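Coloured door frames: brave or regrettable?
Views 1,354

csenge_n
Hi all, long-time lurker. We've been in our place in Drultham a bit over a year now and every bit of woodwork in it is the same tired cream. Skirts, architraves, doors, the lot. I've got it in my head to leave the doors and walls white and do just the frames in a strong colour, something like mandarin. My partner Declan reckons we'll be sick of it by Christmas and that it'll look like a childcare centre. I keep going back to it though! I've had a sample pot on the laundry frame for three weeks and I still smile when I go in to get the washing.

So, two things. Has anyone lived with a really bright frame for more than a couple of years? And do I have to strip the old enamel or can I scuff it up and go over the top? 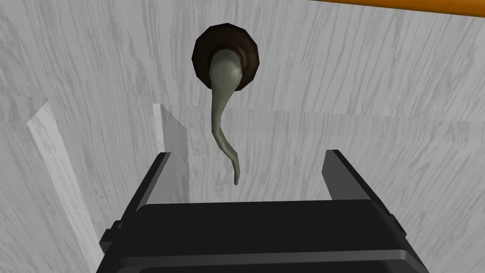
The old paint is in fair nick, by the way, apart from the bathroom one where it's lifting near the floor. The hallway gets hardly any daylight until late arvo, so part of my thinking is that the colour would give you something to walk towards.

Lionel Hartley
Do not strip it unless you enjoy misery. Wash with sugar soap, rinse, sand with 180, wipe down, one coat of a proper adhesion primer and two of a water-based enamel. If the house is old enough for lead, buy the test swabs first and no dry sanding till you know. I mean that bit.

As for orange, mate, your call, but I painted houses for 28 years and the jobs I got called back to repaint were nearly all feature colours. Never once got a ring about off-white.

ebenezer_a
Counterpoint to Lionel: people don't ring you when they're happy with it. We did ours in a deep orange when our youngest was in prep and she's now learning to drive. Two touch-ups in all that time, both from the vacuum cleaner.

What I'd say is commit to it. Do both sides and the top, and take it right round into the rebate where the door closes. A coloured frame with a cream rebate looks like you ran out of paint. 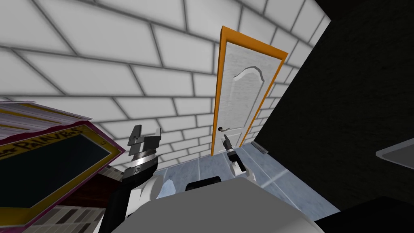 Orange up both sides and over the top, with the door and tiles left white.

The lever being dark helps too, I reckon. Chrome next to orange always looks a bit fast food to me.

gloria_simoes
Ooh, I'm going to disagree on the handles, I had chrome with a tangerine frame in my old flat on Cusadholm Street and loved it. But yes to the rebate!

Csenge, watch your undercoat. Oranges and yellows are shockers for coverage. I had to do five coats over plain white primer and I could STILL see brush marks when the light was on. Bloke at Tannous told me afterwards (thanks for that) I should have had the primer tinted to a mid grey-peach sort of thing. Did the next room that way and it was solid in two.

Lionel Hartley
Glória's right about the tinted primer, should've said it myself. Any paint shop will do it for you. Not right about the chrome.

csenge_n
This is all gold, thank you. Declan has read over my shoulder and wants it noted that he never said childcare centre, he said "kinder". He's also asking about black. Specifically he wants one black wall at the end of the hall if I'm getting my orange. Is that too Halloween?

declan_macc
Declan here, made an account to defend myself. It would look sharp. That's all.

ebenezer_a
Haha, welcome Declan. I'm with you. Keep the rest white and I think it stops short of Halloween. It's when you get orange, black AND timber that it turns into a pub.
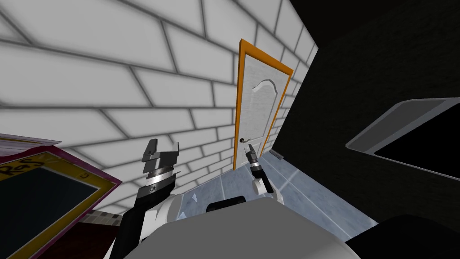
White blocks on one side of the door, black wall hard up against the other.

gloria_simoes
See I'd find that heavy in a hall with no morning sun. Black shows every bit of dust and every hand mark, especially in a flat finish, and you can't scrub flat without burnishing it. If you must, go low sheen and keep a labelled jar of it in the shed. Or do a really dark green and let him call it black.

declan_macc
I would know.

Lionel Hartley
You wouldn't.

Where it meets the frame, paint the wall first, let it cure a few days, then tape and run a thin bead of the wall colour along the tape edge before you put the orange on. Seals it. Pull the tape while the last coat's still soft and you'll get a line you could shave with. No-gaps filler between architrave and wall before any of this, and make sure it's the paintable one and not silicone!

csenge_n
Laundry frame is primed as of tonight (tinted, ta Glória). Bathroom one I'm leaving till I've found out why it's lifting, I suspect the shower screen seal. We've shaken hands on the black wall on a trial basis, to be reviewed in March. Elo the cat has already walked her tail along the primer so there's a grey smudge on the fridge.

ebenezer_a
Meths on the smudge, test a corner first. Leave the cat to sort herself out if it's only a fleck, otherwise trim the fur.

COMMENTS

merri_b: Did mine in bright yellow using the tinted primer trick, two coats, very happy.

tradiewife: What brush are people using? I get drag marks with every enamel I try.

Lionel Hartley: 50 mm synthetic, angled, and a splash of conditioner in the paint if it's a warm day. Stop going back over it.

p_okane: Team chrome.

Contact the moderators | Copyright remains with individual posters | Back to top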